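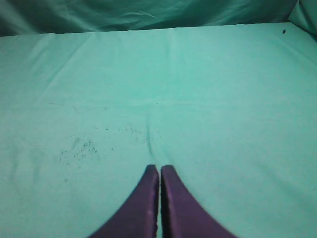
Tabletop games afternoon returns to the Prendden community room

Posted Tue 11 May

If you have walked past the old Ammann building on a weekday lately and wondered about the green tables, come on in, because the tabletop games afternoon is back and there is a chair for you. It went quiet over the winter while the heating was being replaced, and plenty of people stopped us at the bakery to ask whether it was gone for good. It wasn't, and we are so happy to have the door open again!

The afternoon is run by Hanane Ait Ali, who started it with two card tables and a bag of odds and ends from her own hall closet. She still likes to keep things simple. A table gets a cloth, the cloth gets smoothed out by hand (more or less, as the creases from the linen cupboard have a mind of their own), and then out come whatever small things the day's game calls for. Most of the games are ones that Hanane has either remembered from childhood or made up on the spot, and the rules do tend to wander a bit depending on who is sitting at the end of the table.

The favorite this spring is one the regulars call Flulik. You play it with a golf ball and a flat round disc on a cloth-covered table, and the idea is to roll the ball so that it comes to rest as near to the disc as you can get it without touching. It sounds like nothing at all, and then you look up and it is time to go home. A cloth slows the ball down nicely, and a wrinkle in the wrong spot can send it off toward your neighbor's teacup, so there is a good deal of groaning and a good deal of laughing.

"People sit down for one turn and stay for the whole afternoon," Hanane told us. "I had a grandmother and her grandson at it last time, and I couldn't tell you which of them was the worse loser."

Scores are kept in pencil and go up to 60, although a long game has been known to stop early for cake. A golf ball has plenty of weight to it for such a little thing, so younger players are asked to roll and never throw, and the glasses stay on the side counter until the end. There is a quieter table as well for anybody who would sooner do a jigsaw, and at the moment that one has a lighthouse puzzle of 1,000 pieces on it that has been slowly creeping toward the sky for weeks.

The room itself is looking much better than it did last year. The Otimside fund gave $490 toward new cloths and a second set of folding chairs, and the chairs in particular have been a blessing to anyone who remembers the old benches. What is left over will go toward a proper storage cupboard, so that the game boxes no longer have to live under the coat rack where everyone trips on them.
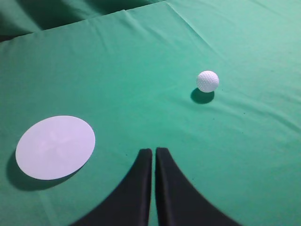
How to join in

You don't need to sign up, and you don't need to bring a thing, though a plate of something sweet is always welcome. Children under ten should come with a grown-up. The entrance is at the side of the building, up the ramp, and the room is the second door along on the left.

The afternoons will carry on every week until the summer break in August. If you have spare golf balls rattling around in the garage, Hanane would be glad of them, and you can leave them in the box just inside the door.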